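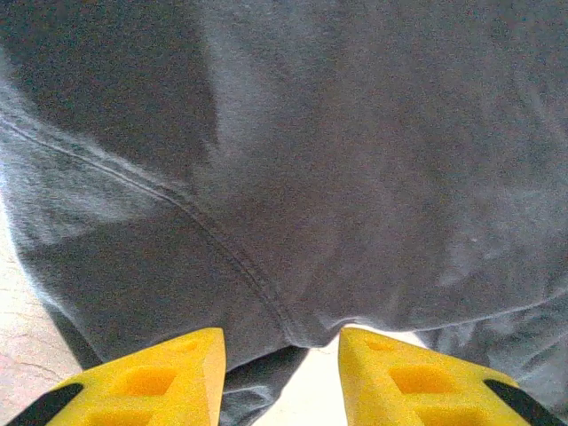 The yellow ones were too wide for cloth, according to Antwi, and no amount of tuning would make them narrower. A knit would fold over a square tip and stay there. He had written the same thing in the margin of the test plan, next to the line for seams.

Eugénie Caron read the margin note twice and left it in. The plan called for 40 picks per gripper, two grippers, one garment. The garment was grey, with a double line of stitching that ran at a slant and then turned. Homell wanted the seam found and the cloth lifted beside it. Homell did not say how far beside it.

She set the closing force at the lower of the two values and started the run at seven in the evening, when the compressor next door was off.

Pick 1 held. Pick 2 held. On pick 3 the fingers closed on a single layer and let it slide. She entered a slip, lowered the approach by two millimetres and did not repeat the pick, as the plan did not allow repeats.

Antwi rang at pick 12.

"How many slips?"

"Four."

"On the seam?"

"Off it. The seam gives the tips something to hold."

"Then it isn't the width."

"I haven't said what it is."

He asked her to read out the controller log. She read him the line numbers and the currents. At line 2731 the right finger had drawn more than the left for the whole of the closing stroke. He was quiet for long enough that she checked the connection.

"Friction in the slide," he said. "Or you've got one tip lower than the other."

"I levelled them this morning."

"Level them again."

She levelled them again. The right tip was low by the thickness of a sheet of paper. She noted the correction, noted the time, and marked the first 12 picks as a separate set. It would cost her around 35 minutes to make them up at the end, and she added that to the sheet as well.

The second set went more evenly. The wrist camera lost the stitching whenever the cloth bunched along it, and found it again when the arm backed off. She wrote this under Camera, although Homell had asked only about grippers.

The Goketti gripper was still in its box on the shelf. It had narrow tips with a rubber face, and Grusberg had sent it with a mounting plate for a different arm. She had drilled the plate herself in July. Antwi had chosen the Goketti before anyone had tested it, and his draft of the conclusion was already in the shared folder, two paragraphs long, with spaces left for the numbers.

At pick 40 of the second set she stopped the arm and saved the log. The yellow fingers had slipped 7 times. She opened Antwi's draft, typed the figure into the first space and read the sentence through. It began "An unacceptable". She deleted those two words, closed the file and took the box down from the shelf.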